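Le pantalon noir est le vêtement qui passe le plus mal du fil à l'armoire. Il montre le moindre pli, il attire les peluches, et une jambe mal alignée laisse une marque en travers du genou qui ne part qu'au fer. La méthode ci-dessous se fait sur un lit, sans planche ni gabarit, et convient aux tissus épais et souples.

## Ce qu'il faut

- un lit fait, avec la couette tirée
- une brosse à vêtements ou un rouleau adhésif
- un cintre à pinces, seulement pour les pantalons à pli marqué

Choisissez si possible une couette claire. Sur du bleu pâle ou du blanc, on voit tout de suite où s'arrête le tissu noir, alors que sur une housse foncée on plie à l'aveugle. Les housses en coton lisse conviennent mieux que la flanelle, qui laisse des fibres.

## Préparer le lit

Il n'est pas nécessaire de vider tout le lit. Poussez les plaids, les petits coussins et le reste du linge vers le fond ou vers un côté, et gardez libre la partie la plus proche de vous. Pour un pantalon d'adulte, il faut pouvoir étendre les jambes sur toute leur longueur. La mienne fait 52 cm de profondeur sur toute la largeur du lit et cela suffit pour un vêtement à la fois.

Passez la main à plat sur la couette pour chasser les bosses. Une couette trop gonflée soulève le tissu au milieu et les jambes glissent l'une sur l'autre.

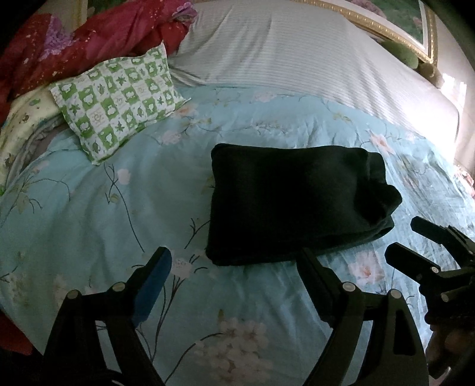 Un vêtement noir déjà plié peut rester posé là pendant qu'on prépare la suite, à condition de ne rien mettre dessus. Les tissus épais se tassent vite et gardent l'empreinte de ce qu'on y pose. Si vous pliez plusieurs pièces de suite, faites une pile courte, les plus lourdes en bas.

Tenez les couvertures rouges ou très colorées à distance pendant la première saison. Leurs fibres se voient sur le noir et s'accrochent aux coutures.

## Étendre le pantalon

1. Videz les poches et fermez le bouton ou l'agrafe de la taille.
2. Tenez le pantalon par la ceinture, secouez-le deux fois, puis posez-le en travers du lit, la taille d'un côté et les bas de jambe de l'autre.
3. Dégagez d'abord la ceinture et les hanches. C'est l'endroit le plus épais, et un paquet de tissu à cet endroit déforme tout le reste.
4. Séparez les deux jambes en laissant un espace entre elles. Lissez chacune du haut vers le bas avec le plat de la main.
5. Retournez les ourlets repliés vers l'intérieur et tirez légèrement dessus pour les remettre droits.
6. Brossez, toujours dans le même sens.

L'étape 5 est celle qu'on saute le plus souvent. Un ourlet un peu usé se replie tout seul au lavage, et si on le plie dans cet état, il sèche ou se tasse de travers. Coupez les fils qui dépassent aux ciseaux, sans tirer. 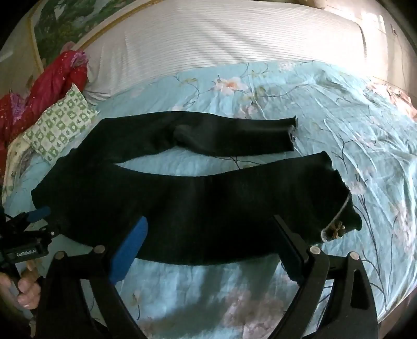 Quand les deux jambes sont lisses, ramenez l'une sur l'autre en faisant coïncider les coutures intérieures. Les deux bas doivent tomber au même niveau. Si l'un dépasse, reprenez à partir des hanches, car le décalage vient presque toujours de là.

## Plier

Pliez une première fois en rabattant les bas vers la ceinture. Arrêtez-vous un peu avant le bord de la taille pour que l'épaisseur reste régulière. Rabattez ensuite la pointe de l'entrejambe vers l'intérieur, puis pliez encore en deux ou en trois selon la profondeur de l'étagère. Sur mes étagères Dekotow, de 28 cm, le pliage en trois passe juste.

Un côté du paquet sera net et l'autre plus rond, avec les épaisseurs visibles. Rangez le côté net vers vous. Inutile d'appuyer fort pour égaliser, le tissu épais reprend sa forme au bout de quelques minutes.

## Ornements et passepoils

Un bouton métallique, une petite fleur dorée ou un liseré clair demandent une précaution de plus. Placez l'ornement vers l'extérieur du paquet, jamais dans un pli, où il marquerait l'étoffe. Si la pièce est une broche amovible, retirez-la avant le lavage et rangez-la à part. Pour un liseré cousu, suivez sa courbe avec le doigt au moment de lisser, puis pliez à côté et non dessus.

## Rangement

À plat, ne dépassez pas quatre pantalons par pile. Dans un tiroir, on peut les mettre debout, le côté net en haut. Les pantalons à pli marqué vont sur cintre, suspendus par les bas.

Pour ceux qui ne servent pas avant novembre, une housse en tissu vaut mieux qu'un sac plastique. Dépliez-les une fois pendant l'été et repliez-les en décalant les plis de quelques centimètres.

Sumaiya Mridha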